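Two Grippers and a Pile of Laundry: A Talk With the Maker of the Stolleo Kit

Stolleo sells a hand-held gripper kit for recording household work. A person holds the grippers and does the chore, and the recordings are used to train robot arms. The company is small and the kit is its only product. We talked with the product lead over a video call in March, after using the kit at home.

The first thing we asked was who buys it. University labs were the early customers, the product lead said, and they are still the easiest to deal with. The newer buyers are companies that want recordings from ordinary homes and don't have staff to go and get them.

"A lab will put up with a lot," the product lead said. "They'll read the manual and they'll print their own parts if something doesn't fit. A person who is folding shirts in their own bedroom won't do that. So most of the last year went into the strap, the finger grip and the setup screen."

The standard box has two grippers, a charger, a calibration card and two spare sets of finger pads. The pads are the part that wears out. Stolleo used a smooth pad in its first batch and changed to a textured one when customers complained about thin cotton sliding away.

"Fabric is what people ask for most," the product lead said. "Dishes too, but fabric first. A cup stays the same shape when you pick it up. Pants don't."

We asked how long a new user needs before the recordings are any good. The company tells buyers to throw away the first day. People close the jaws too hard, or they get impatient and use their free fingers to help. The software can flag some of this, mostly sudden jerks and lost tracking, but a reviewer still has to watch the clips.

Reviewing is handled by a second company, Worku, under a service plan that is sold separately. A customer uploads the clips, and Worku sends back a list of what was accepted and what was not. The basic plan covers 100 clips a month. The product lead agreed that this is low for anyone doing serious work and said most customers move up to the larger plan.

"The basic plan is there so you can find out if your instructions make sense," the product lead said. "If half your clips come back, you want to know that early."

The complaint we had after our own trial was the weight. The gripper is fine for a few minutes. After a long stretch of folding, the wrist gets sore, and we started setting it down between items. The product lead did not argue with that. A lighter housing is being tested, with no date set.

We also asked about the competition. Malon sells a cheaper gripper with a single fixed strap size, and some customers have moved to it. "It's a decent tool," the product lead said. "If you have one operator and a table, buy that. We're aiming at people who hand the kit to many different users."

The chores themselves come from the customer. Stolleo ships a starter set of task sheets, and the clothing sheet is the one most people open first. It asks for each item to be laid flat on a bed or table before the first fold – pants lengthwise, shirts face down – and for the gripper to start open above it.

"We don't tell people to tidy the room," the product lead said. "We want patterned sheets, curtains, whatever is on the desk. If every bed looked like a hotel bed, the recordings would be a lot less useful."
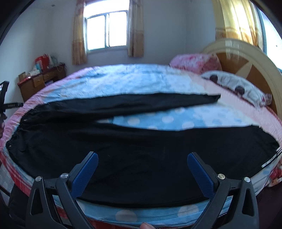

What Comes Next

The next release is a software update called Stotura. It moves part of the clip check onto the user's phone, so a bad recording can be done over right away. Current owners will get it free. The product lead would not promise that it will catch everything a reviewer does, and said the Worku plans will stay on sale.

Replacement finger pads can be ordered on their own. The strap cannot, at least for now. A customer who breaks one has to send the whole gripper back, and the product lead said that policy is under review.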